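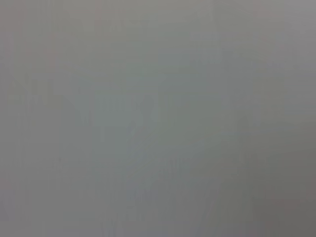

Drawer Runner Wear in Low-Cost Bedroom Furniture
Ilir Begović and Costel Kneževič

1. Purpose
We compared two drawer runners, the Dukex and the Tornitz, fitted to the same beech chest.

2. Method
Each drawer carried a load of 10 kg and was opened and closed 2000 times. Side play was measured after every 100 cycles with a feeler gauge. Testing ended in June.

3. Results
The Dukex runner finished the test with no change in play. The Tornitz runner began to bind near the back stop. We kept it going past the planned end and it jammed at cycle 2127. One rear screw had pulled out of the side panel.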